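Section 4. Cleaning and Re-Coating Interior Panels

The Protis surface kit is supplied for use on cabinet doors, drawer fronts and wall panels in Londstead residence buildings. Residents must read this section in full before opening the coating can. Questions should be directed to the Hosell maintenance office.

4.1 Preparation

1. Open at least one window and keep it open until the coating has cured.
2. Remove shelf liners, hooks and adhesive strips from the panel.
3. Mix one packet of cleaner with 900 ml of lukewarm water.
4. Wipe the panel with a soft cloth and allow it to dry for 20 minutes.
5. Sand raised spots lightly with the pad provided. Do not sand down to bare material.

CAUTION: Do not mix the cleaner with bleach or any other household product.

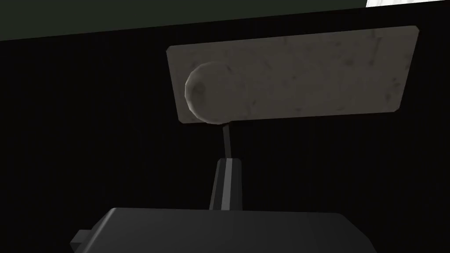 Before coating, inspect each panel under a strong light held to one side. Marks that cannot be seen from the front often show clearly at a low angle. Small dark specks, smudges and thin scratches scattered over a pale gray face, as illustrated, are treated as surface wear and do not require filler. Where a rounded knob is mounted on the face, mask it with tape or remove it if the fastener can be reached. Cracks, swelling and soft areas must be reported to the maintenance office before work continues.

4.2 Applying the Coating

6. Stir the can slowly. Do not shake it.
7. Apply one thin coat with the foam roller, working in one direction.
8. Wait 60 minutes, then apply the second coat.
9. Remove masking tape while the second coat is still slightly tacky.

NOTE: Drips along the lower edge should be lifted with a dry brush at once - they cannot be sanded out cleanly later.

Replacement rollers may be ordered under part number 3380.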